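발표자 노트: 사내 기술 문서의 용어 통일과 번역 메모리 관리
발표 환경: Clestden 세미나실, 오후 2시 시작, 질의 포함

슬라이드 1. 표지
인사는 짧게 한다. 발표 자료는 종료 후 공유 폴더에 올린다고 안내. 오늘 다루는 범위는 용어집, 번역 메모리, 검수 절차이며 기계 번역 엔진의 성능 비교는 다루지 않는다. 관련 질문이 나오면 마지막 슬라이드로 미룬다.

슬라이드 2. 문제 정의
Detmont 제품군의 한국어 설명서에서 추출한 용어 후보는 3729건이다. 이 중 990건은 같은 영어 원어에 한국어 표기가 둘 이상 대응한다. 대표 사례로 housing을 든다. 설명서 본문에는 "하우징", 부품표에는 "외함", 정비 지침에는 "케이스"로 되어 있다. 세 문서의 작성 부서가 서로 다르고, 납품 시점도 다르다.
여기서 잠시 멈추고 청중에게 자기 부서에서 쓰는 표기를 물어볼 것. 답이 갈리면 바로 다음 슬라이드로 넘어간다.

슬라이드 3. 명칭이 흔들리는 지점
부품 명칭은 세 가지 경로로 흔들린다. 첫째, 음차와 번역어의 병존(브래킷/받침쇠). 둘째, 상위어와 하위어의 혼용(체결구/나사). 셋째, 띄어쓰기(고정 나사/고정나사). 검색 시스템에서는 셋째 유형의 피해가 가장 크다. 띄어쓰기만 다른 두 표기가 별개 항목으로 등록되고, 각각 다른 승인 이력을 갖게 된다.
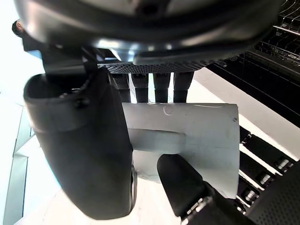 그림 1. 흰색 플라스틱 부품과 검은색 그리퍼 핑거

영어 finger의 처리도 같은 문제다. "핑거", "집게", "손가락"이 모두 용례로 잡힌다. 현재 권고안은 부품명일 때 "핑거"로 고정하고, 사람의 신체를 가리키는 안전 문구에서만 "손가락"을 쓰는 것이다. 끼임 주의 문구에서 둘이 한 문장에 나오므로 구분 효과가 크다.

슬라이드 4. 용어집의 구조
용어 항목의 필드는 7개로 제한한다. 원어, 승인 표기, 금지 표기, 품사, 적용 범위, 출처 문서, 변경 사유. 정의 필드는 두지 않았다. 초기 안에는 있었으나 작성률이 낮고, 채워진 내용도 대부분 원어의 사전 풀이를 옮긴 것이었다. 정의가 꼭 필요한 항목은 출처 문서의 해당 절로 연결한다.
금지 표기 필드는 비워 두지 말 것을 강조. 자동 검사는 승인 표기의 존재가 아니라 금지 표기의 출현을 기준으로 동작한다.
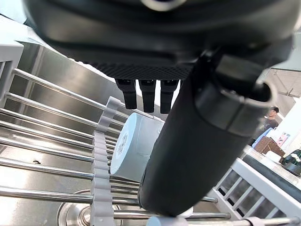 적용 범위 필드에는 제품군 이름을 쓴다. Detmont에서 승인된 표기가 Dankwa 계열에서는 금지될 수 있다. 두 계열은 합병 이전의 표기 관행을 그대로 물려받았고, 인증 서류에 이미 기재된 명칭은 소급해서 바꾸기 어렵다. 범위를 "전체"로 지정하려면 양쪽 문서 담당자의 승인이 모두 필요하다.

슬라이드 5. 번역 메모리의 오염
번역 메모리는 승인된 문장 쌍을 재사용하는 장치이므로, 잘못 승인된 쌍도 같은 속도로 퍼진다. 점검 결과에서 자주 나온 오류 유형을 순서대로 설명한다.
- 원문이 개정되었는데 번역문은 이전 판 그대로인 경우
- 단위 표기가 문장 안에 고정되어 수치만 바뀐 경우
- 부정문의 부정이 번역에서 누락된 경우
- 태그 위치가 밀려 강조 범위가 달라진 경우
부정 누락은 건수는 적지만 위험도가 가장 높다. "분리하지 마십시오"가 "분리하십시오"로 등록된 쌍을 화면에 띄우고, 완전 일치 구간이라도 경고문은 검수에서 제외하지 않는다는 원칙을 말한다. 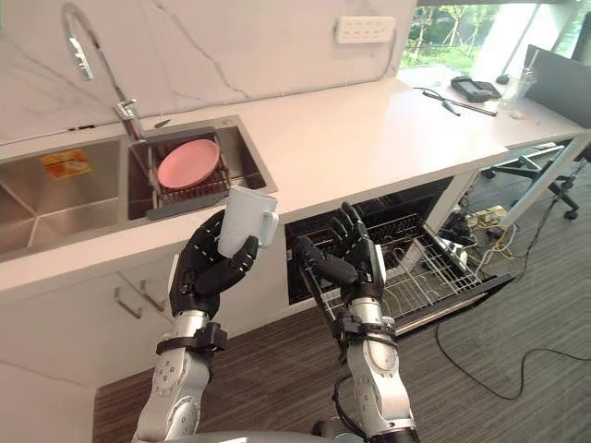 메모리 정리 작업은 400쌍 단위로 나누어 진행한다. 단위를 더 키우면 검수자가 뒷부분에서 판단 기준을 바꾸는 경향이 확인되었다. 한 단위가 끝나면 앞부분에서 표본을 다시 뽑아 같은 검수자에게 재판정을 맡긴다. 두 판정이 어긋난 항목은 용어 담당자에게 넘긴다.
삭제는 하지 않고 비활성으로 표시한다. 과거 납품본의 문구를 추적해야 하는 경우가 있고, 삭제된 쌍은 그 근거가 남지 않는다.

슬라이드 6. 검수 절차
순서는 자동 검사, 언어 검수, 기술 검수다. 언어 검수와 기술 검수의 순서를 바꾸자는 의견이 있었으나 채택하지 않았다. 기술 검수자가 문장 표현을 함께 고치면서 용어가 다시 흔들리는 사례가 많았다. 기술 검수자는 본문을 직접 수정하지 않고 의견란에만 기재한다.
자동 검사 도구는 Flokumum을 쓴다. 조사 결합형을 처리하려면 어미·조사 분리 옵션을 켜야 한다. 이 옵션이 꺼져 있으면 "외함을", "외함에서"는 금지 표기로 잡히지 않는다. 시연 시간이 부족하면 설정 화면만 보여 주고 넘어갈 것. 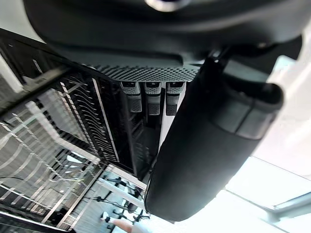
오탐 처리 기준도 설명한다. 인용문, 화면 메시지, 법령 명칭 안에 있는 금지 표기는 예외로 등록한다. 예외는 문서 단위가 아닌 문장 단위로 건다. 문서 전체를 예외로 두면 다음 개정판에서 새로 들어온 오류까지 통과한다.

슬라이드 7. 일정과 담당
1차 용어집 동결은 10월. 동결 이후의 변경 요청은 변경 사유 필드를 채운 것만 접수한다. "어색함", "통상 이렇게 씀"은 사유로 인정하지 않는다. 출처 문서와 해당 절 번호를 함께 적어야 한다.
Dankwa 계열은 인증 서류 대조가 남아 있어 동결 대상에서 제외된다. 청중 중 해당 계열 담당자가 있으면 대조표 양식의 위치를 알려 준다.

슬라이드 8. 질의
예상 질문 1: 기존 납품본도 수정하는가. 수정하지 않는다. 다음 정기 개정 때 반영한다.
예상 질문 2: 외주 번역사에도 같은 검사를 요구하는가. 그렇다. 검사 보고서를 납품물에 포함한다.
예상 질문 3: 기계 번역 결과를 메모리에 넣어도 되는가. 사후 편집과 기술 검수를 모두 마친 쌍만 등록한다. 엔진 이름은 출처 문서 필드 말고 쌍의 속성값에 기록한다.
답이 준비되지 않은 질문은 받아 적고 공유 폴더의 질의 목록에 추가한다.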